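Wimero Board Bios: notes on the data
Maintained by Johanna Stöckli
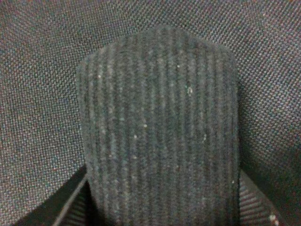
Ribbed knit against gray woven fabric.

Wimero is a plain-text collection of board member biographies copied from the websites of small nonprofits. Each record has a name, a board role, a day job, a bio, and the year the page was saved.

Please don't treat the bios as facts. Most were written by the people they describe, and I have yet to read one that mentions a lawsuit. "Active member" can mean chairing every meeting or showing up in May for the lunch. We keep the wording and make no attempt to score it.

Known problems

The start_year field is weak. Of 22 bios Gion Kuster checked by hand against meeting minutes, 11 gave a start year that matched. Others counted time spent helping out before any election – fair enough for a bio, useless for measuring terms.

The role field mixes officers with honorary titles. Purkden lists 3 treasurers at once, and I doubt it had them.

Day jobs go stale quickly. Pages stay up long after someone retires.

Pfister and Skalier are stored as separate groups, though they share 2 directors. Merging on name alone will give you false matches, so don't.

What it might be good for

Studying how people write about themselves in the third person. Testing name and title extraction. I would not use it to rank boards or vet anyone, whatever the grant application says.

Corrections go to Gion, with a source. A newer bio is not a source.

Last changed 30 October 2023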